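Section 4: Clearing and wiping down a shared table

Applies to: the Nernen and Makori rooms at Prirerbridge
Revised by: Ruairi Tosh

Earlier versions of this section ran to 10 pages and promised a spotless table in two minutes. I have never seen either claim hold up. What follows is shorter, and I have left out anything I could not get to work myself.

4.1 Before you start

1. Do this at the end of the day, after 4 in the afternoon if you can. A table cleared at lunch will need clearing again.
2. Find one dry cloth and one damp one. A plain soft cloth will do. The old guide asked for a special polishing cloth, and I could see no difference.
3. Switch off anything electrical on the table at the wall. Do not trust a switch on the thing itself to tell you whether it is off.

CAUTION: Never wipe a desk fan that is plugged in, even if the blades are still.

4.2 Small things first

4. Pick up glasses before anything else. They get sat on, leaned on and folded into tablecloths. Hold them by the frame and put them in a case or on a shelf, lenses upwards.
5. Move the calculator next. Turn it over and tap it gently to shift crumbs from between the keys. Wipe the keys with the dry cloth only.

NOTE: You may read that a little vinegar on the keys brings them up like new. I tried it on a calculator at Pisham. It smelled of vinegar until Wednesday and looked the same.

6. Leave the fan until the table is otherwise clear. It is the one item likely to drop dust on everything else, so there is little sense in cleaning round it first.
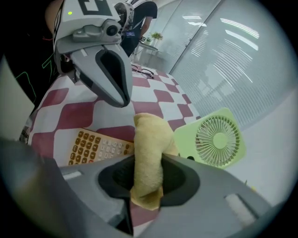 7. Fold the cloth before you use it, and turn it to a fresh side when the first one is grubby. A cloth bunched up in the hand mostly pushes dirt about.
8. Run the dry cloth over the front grille of the fan, from the hub outwards. If dust is caught behind the spokes, use a soft brush. Do not poke anything through the grille, whatever the tips pages say about cotton buds.
9. Wipe the housing with the damp cloth, well wrung out, then go over it with the dry one. Go lightly round any knobs.

4.3 The tablecloth

10. Gather the tablecloth by its corners and shake it outside. Shaking it over a bin sounds tidy and works badly.
11. Check both sides for stains. Checked cloths are often recommended for hiding marks, and they do hide them -- from you as well, until the wash has set them.
12. If you find a stain, dab it with cold water and follow the care label. If there is no label, wash cool and on its own the first time.

CAUTION: Red dye can run. Keep red checks away from pale cleaning cloths in the wash, including any that claim to be colourfast.

4.4 Putting things back

13. Let the table dry before the cloth goes back on.
14. Set the fan down near the socket, with its lead running behind the table.
15. Return the calculator and glasses last. If the glasses have no owner by the next morning, take them to the drawer in Makori marked 41.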